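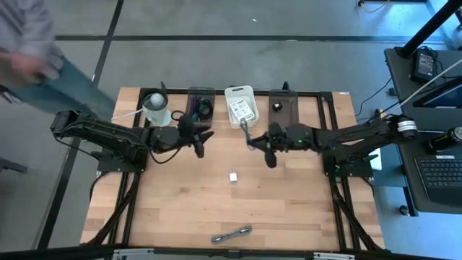 Four containers in a row along the back of the table, with the cables in the clear one.

Reading time: 4 minutes

How to Sort Out the Cable-and-Little-Bits Pile with Four Containers

If you have a drawer, a shoebox or (as it was in my house for far too long) a whole kitchen shelf where chargers go to knot themselves together, pull up a chair. I'm going to walk you through the way I sort mine now. It isn't fancy and it doesn't need much shopping, but it has stayed tidy since December, and for me that is close to a miracle. Before that I had tried zippered pouches, a hanging shoe organizer, and a set of tiny drawers that I filled in one happy afternoon and then never opened again.

The whole idea is a short row of open containers at the back of a table, each one a different kind of container, with the front of the table left for working. That's really it. The rest of this page is how to pick them, how to fill them and how to keep the row from turning back into a pile, with a few of my own mistakes thrown in so you can skip them.

What you'll need

A table you can stand at comfortably. I like a light wood top because small black things show up so well on it.
One clear plastic bin, for cables.
One white basket with slots in the sides, for cards, tags and paper.
One shallow tray in a dark color, for the tiny parts.
One taller round container, for whatever won't sit still.
A roll of soft hook-and-loop strap, or a bag of twist ties saved from the bread.
Masking tape and a marker.
A trash bag, plus a second bag for electronics recycling.

You may well own all of this already. Check the bathroom and the pantry before you go out. I bought my strap at Hrytsenko, the hardware store over in Gollirier, on a roll of 1,000 inches, and I expect to leave most of it to my heirs. A small roll will do you fine.

Step 1: Set up the row before you touch the pile

I know, I know, you want to tip the drawer out. Please wait! Put your containers along the back edge of the table first, close together, with the openings facing up and nothing stacked on anything else. Stand where you normally stand and reach for each one. If your sleeve drags across the one in front of you on the way to another, slide things along until it doesn't.

My own table is 62 inches long, which gives me plenty of elbow room, but a card table works too. What you want is a clear stretch in front of the row where you can lay one item down and look at it properly. Keep your coffee somewhere else. I learned that one with a phone charger and a very full mug, and I would like you to learn it from me instead.

Step 2: Give each container one job

The different shapes are doing a lot of the work for you here. When every bin in a row is identical, I have to stop and read a label every single time, and by the tenth item I've quit reading. When one is see-through, one is a slotted basket, one is a low dark tray and one is tall and round, my hand knows where to go after the first few minutes.

Cables go in the clear bin. You'll want to see them from the side, especially the odd colored ones, a bit of purple or green in among all that black. Those are the ones you'll be hunting for later on, and a glimpse of color through the plastic saves you from digging.

Paper and cards go in the slotted basket. I mean the product cards with the tiny print and the bar codes, warranty slips, the little folded sheet that came with the thing you can no longer identify. Stand them up if you can. A card that's upright in a basket gets read, and one that's lying flat gets buried under the next one.

Tiny parts go in the tray. Caps, adapters, rubber feet, the mystery plug. The tray should be shallow enough to see the whole bottom at a glance, and please don't be tempted by a deep one just because it holds more. Mine is one of the low Stindoria ones and I have never once filled it.

Anything round goes in the tall container. Balls roll, and so do spools and battery caps and bottle tops, and if you let them loose on a table they'll be under the stove by supper. A ball that's a little too big to drop in can just sit in the opening like an egg in an egg cup, and it will stay put quite happily.

Step 3: Do a fast first pass

Now tip out the pile, or if it's a big one, tip out a double handful. Pick up one thing, decide which of the containers it belongs in, put it there, pick up the next. Don't untangle anything yet. Don't test anything yet. If you come across a cable wound around another cable, both of them go in the clear bin together, knot and all.

Trash can go straight into the trash bag, but only the things you're sure of. Anything you have to think about for longer than a breath goes in a container and gets its turn later. This pass is supposed to be quick and a little careless, and it feels wonderful, so put some music on.

If something doesn't fit any of the four jobs, leave it at the front corner of the table. You'll get a small group of oddballs there. Mine had a door hinge, a birthday candle and a key to a house I haven't lived in for years.

Step 4: Untangle from the ends

Take the clear bin and lift the whole tangle out onto the table. The urge is to grab the middle and tug. Find a plug instead, any plug, and work it backward through the loops a little at a time. Keep the rest of the knot loose by shaking it gently now and then, the way you'd fluff up a pillow. Once one cable is free the next one usually comes more easily, though there's always a thin gray one somewhere in the heart of it that fights you to the end.

As each cable comes free, coil it loosely around your open hand, slip it off, and wrap one strap around the middle. Keep the coils easy and wide. If a cable is cracked, or has bare wire showing, don't plug it in to check. Put it in the recycling bag.

Coiled cables take up more room than you'd think, so the bin may look fuller after all your hard work than it did before. Don't be discouraged by that! Stand the coils on edge, like records, and they'll settle in.

Step 5: Match the cards to the things

Bring the basket forward and go through the paper. For each card, ask whether you still have the item it belongs to. If you do, write the name of the thing across the top in marker, big enough to read without your glasses, and put it back in the basket. If you don't, let it go.

I had been keeping 186 slips of paper, and I know this only because I got stubborn and counted them for the pleasure of telling my sister. Most were for things that had left the house years ago.

Step 6: Label, but only a little

A strip of masking tape on the front of each container is plenty. One or two words: CABLES, PAPER, SMALL, ROUND. I tried longer labels, with lists on them, and they made me feel like I was working in a stockroom. Leave the tape off the clear bin if you like. You can see what's in it.

Keeping it going

Once a month or so, usually when I'm waiting for the kettle, I tip the tray out onto the wood and look over what's collected there. Half of it will have found its owner by then. The stray cap goes back on its bottle, the adapter goes in the travel bag, and whatever I still can't name gets one more month before it goes.

When the clear bin won't take another coil, don't get a second bin. Take out the cables you haven't reached for and see if a neighbor, a school or the library can use them. Our thrift store takes chargers as long as they're coiled and tied, so do call yours and ask.

If you share the house with small children or a curious cat, move the tray to a high shelf when you're done for the day, and keep any button batteries in something with a proper screw lid, well away from all of this. The basket and the clear bin can stay out.

And those oddballs at the corner of the table? Give them an envelope and write the month on it. I still have the key.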